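February 2026
Sorting cell, Gelcombe workshop. Notes on the grip loss fault.

Picked up from the last entry. The left gripper is still letting go of parts between the belt and the bins, and it is still reporting a good grip when it does. Went through the logs for the long run first. 548 picks, all left arm. The ones it dropped are nearly all mushroom-head parts. The plain round caps hardly feature.

First idea was air in the pads or a worn finger. Swapped the fingers left to right and the fault stayed on the left, so the fingers are cleared. Swapped the cable at the wrist as well, no change. Put the old one back.

Second idea was the close threshold. It was at 40 in the Talletti config, and the setup sheet from Asante says 40, so no mismatch there. But the right arm has been running at a different value for weeks without anyone writing it down. Have written it on the sheet now. Please do the same if you touch either of them.

What the log does show is that the grip flag goes true before the fingers have stopped moving. The controller sees the current rise when one finger touches the cap, calls it a grip, and lifts. On a flat cap the other fingers catch up in time. On a mushroom head lying on its side the first touch is on the dome, the part rolls, and the arm sets off with it half held or not held at all.
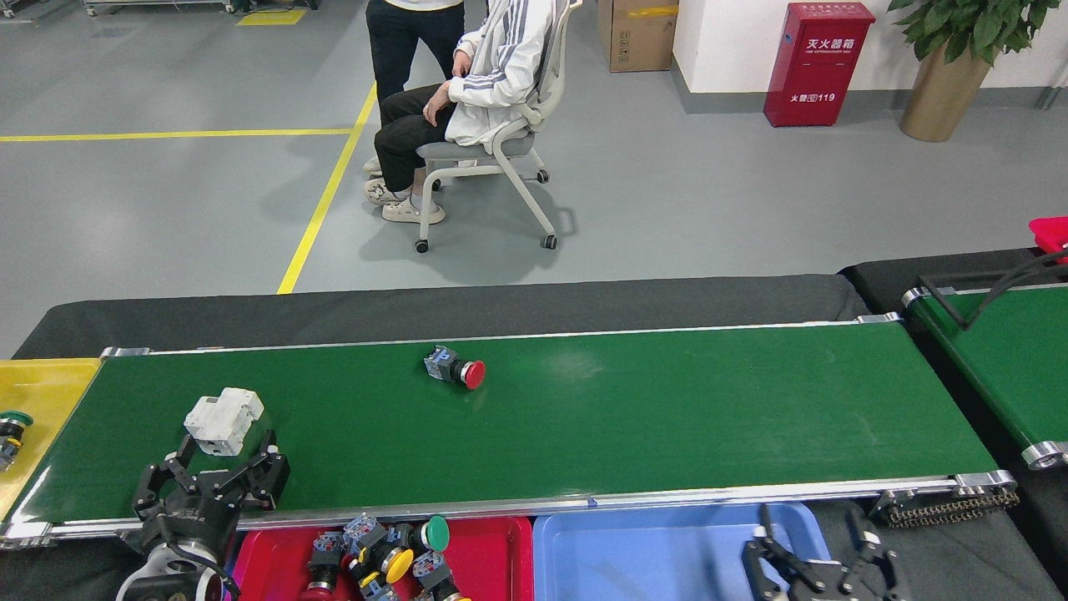
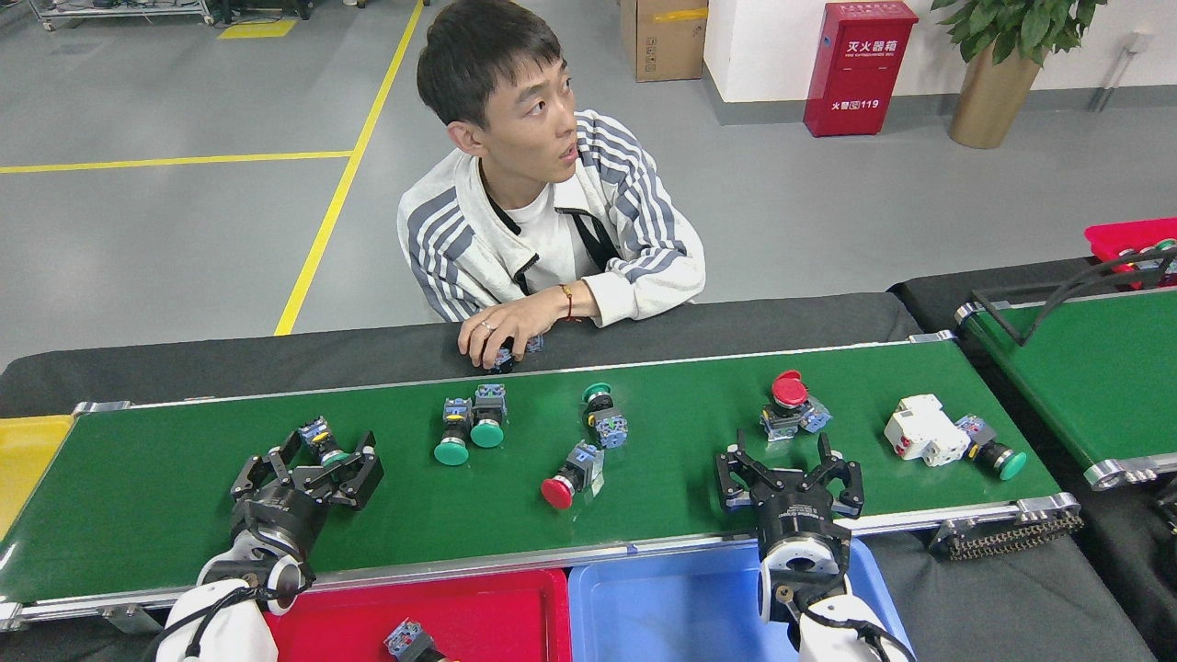 Sorting cell, push-button switches on the main belt.

Added a wait of 200 ms between contact and the grip flag, then a second current reading before the lift is allowed. If the second reading is low the arm opens and tries again -- 2 tries, then it stops and asks for help. Before this it would carry on to the bin with nothing in its fingers and log the part as sorted, so the totals from the earlier runs are no use. Don't quote them.

Ran mushroom heads only after the change. Much better, but I had one drop where both readings were fine, and I can't explain that one. The part went down between the belt and the side rail, near the end roller. Stopped the cell and isolated it before reaching in. The chain under the right-hand end is open and a sleeve would go straight into it. It needs a guard before we do any more long runs. Clakelia quoted for one last April and it was never ordered. I've asked for the quote again.

Also, the stop on the pendant halts the arms but leaves the belt running. I had assumed it did both. Until that is rewired, use the wall isolator for anything on the belt.

To do: rewire pendant stop, chase guard, repeat the full run with mixed parts, check whether the right arm sets its flag early too. Left arm config saved as a new copy, old one kept.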